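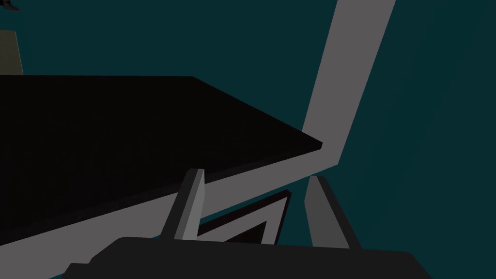

Wrist view in the simulator, gripper open, gray frame and black slab ahead of the fingers.

Sesmont gripper simulation package, reviewed after two months of use
Posted October 31, 2022

Sesmont sells this package to teams that want to test pick-and-place programs before running them on a cell. It includes a two-finger gripper model, a wrist view, a contact solver and a fault log. I ran it against our Delorme controller on a desktop workstation. Installation was uneventful. The problem is in the grasp check.

The package reports a grasp as confirmed when the fingers stop short of the commanded width. With default settings it also reports one when the fingers stop because the motion timed out. The two cases produce the same status code. In a batch of 183 cycles, 8 were logged as successful grasps with no part held. The program then carried out the full transfer and released nothing at the other end.

On screen this is easy to catch. In a batch run without display it is not, and the batch run is what most buyers will use. A program tuned on those results will go to hardware with a grasp check that cannot fail. On a real cell the next step may be a press or a clamp closing on an empty nest, or on a part left where it should not be.

Contact handling near thin edges is the second weak point. Approaching a bent frame from the side, the solver sometimes let a fingertip pass into the band before registering a collision. Reducing the time step cured it at the cost of much slower runs. The manual gives no guidance on what step to use with narrow parts.

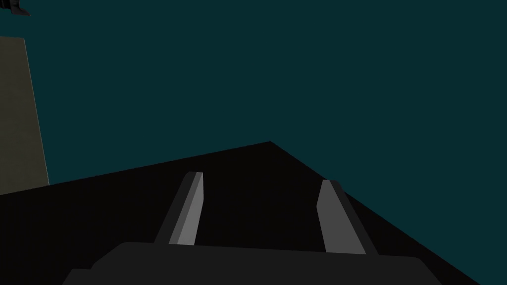
Nadège Barbier writes that she saw the same false grasps on version 2 and got rid of them by reading finger position directly and ignoring the status code. She adds that the timeout flag is present in the raw log, but under a different name from the one in the manual.

I tried her method and it works. It took an afternoon to write, and it should have shipped with the product. Sesmont support acknowledged the shared status code and gave December for a patch – no day was offered.

The rest is adequate. The wrist view is plain and flat-shaded, quick to render, and clear enough to judge finger alignment. Joint limits matched our arm. The emergency stop input halted motion every time I triggered it, and the log recorded each stop correctly.

I would not use the package for safety validation in its present state. For path planning it is usable. Gosow and Pukstead both offer trial licenses for comparable tools, and I would run the same empty-grasp test on those before buying any of the three.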